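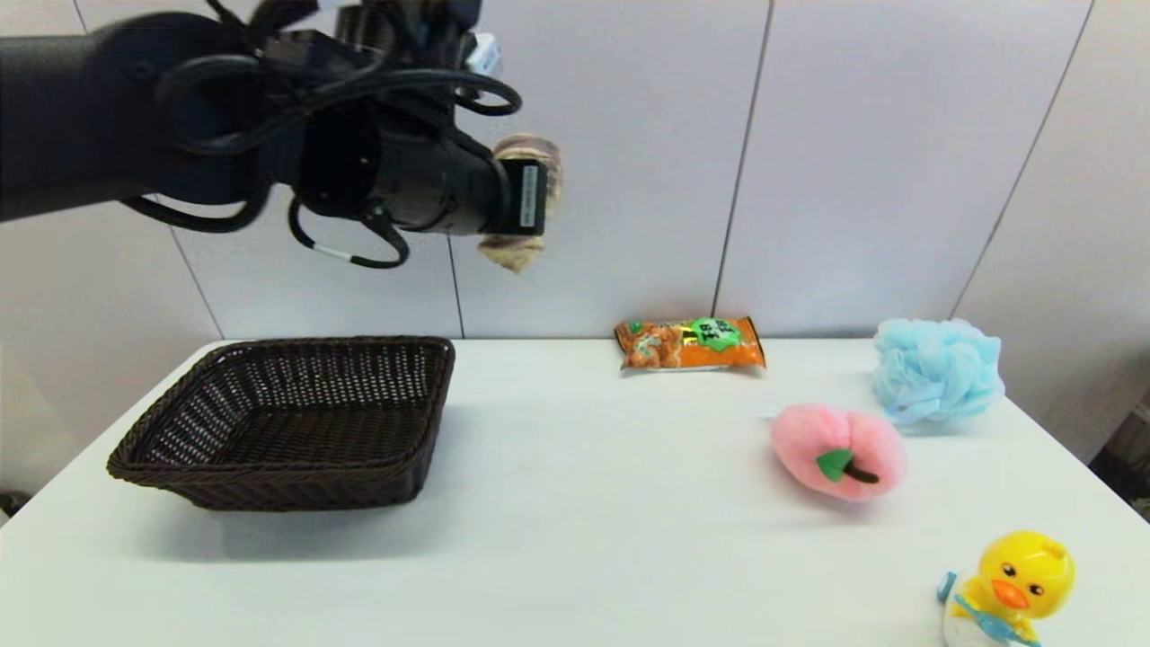
Wanted: weekend counter person for a small bakery in Ellton

Hi, I'm Omar Matar, and I run Rocha, the little bakery on the corner across from the Stadik building. I need one more person at the counter on Saturday-type hours (okay, weekends, both mornings, 6 to noon) starting in May and going through the summer at least!

You'd be serving, wrapping, making coffee, and restocking the shelves when the second bake comes up. We sell up to 200 rolls before nine on a good morning, so it gets loud and a bit sweaty, and then it goes quiet and you can eat something. You don't need bakery experience. I'd never worked in one either before I bought this place. You do need to be okay with early mornings and with regulars who want to talk about their knees.

Nivaldo Miranda does the baking and will show you the slicer and the oven timers. If you end up wanting to learn dough, ask him, he loves that (bring an apron you don't care about).

Pay is $79 per shift plus your share of the tip jar, and you take home a bag of whatever's left. Shoes with a closed toe, please. Parking is behind the Itetti laundromat, and the bus stops right out front.

To apply, stop in after eleven and ask for me, or leave a note at the register with your name, your phone number, and which mornings you can't do. A resume is fine but a few lines about yourself is plenty. I'll call everybody back, even if it takes me a few days.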